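Equipment plan for the year: where the money goes

The planning round for the two-arm cell closed on Friday, January 9, 2026, and most of what we asked for went through. Elmarie Botha has the full sheet. The short version follows for everyone who books time on the cell or orders parts for it.

The biggest change is that hands now have their own budget line. Last year they sat under general spares, and glove replacements kept eating the money set aside for cables. We are buying gloves in packs of 65 from Trirnov, in the same black knit as now. Fingertips are the first place to fray, so please check them before you start a session and log any pair you swap out.

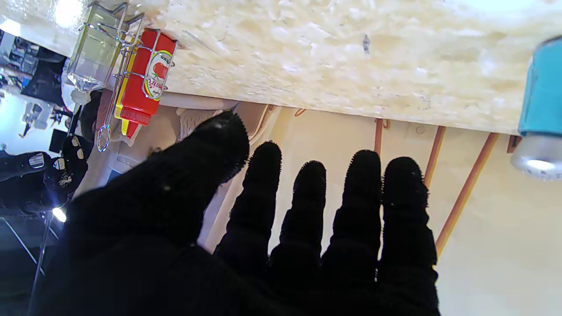

What was approved

Two spare hands, one left and one right, on a March delivery from Hullthorpe. Their quote came in at nearly 97 percent of our ceiling, so there is no room to add the extended warranty. Hooman Hashemi is asking whether it can be bought separately later in the year.

One full set of wrist cables per arm, plus the brackets. Order code 1918 on the internal list covers both sides. Please stop ordering the red and black cables one at a time. Shipping on single cables cost us more last year than the cables did.

A small fund for tabletop props: bottles, racks, caddies and the like. Until now people have paid for these themselves and claimed them back, which makes a lot of paperwork for very little money. Anything under 74 dollars can go straight on the shared card. Keep the receipt and put the task name on it.

Bottle handling stays the main work through the spring, with both arms working at the same rack. It is also the work we used to size the order. Two hands close together around small, smooth containers is the case we most need to keep running, and a single failed hand stops it completely.

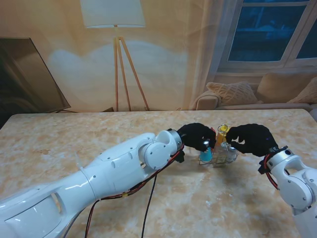

Jusbridge has offered us a service contract for the arms, with one visit each quarter. We have not signed it. The price is fair, but the contract leaves out the hands, and those are the parts we worry about most. Hooman has asked for a second version with hands included. Yeon has been asked for the same thing, so that we have two offers to compare.

What was put off

A third arm. It would need a bigger table and more floor space, and we can't plan for either until the lease question is settled.

New backdrops. The living room print is good for another year.

If you need something that isn't on the sheet, send Elmarie the part, the price and the lead time. Lead time matters more than people think — two of last year's requests were turned down only for arriving too late to be delivered within the budget year.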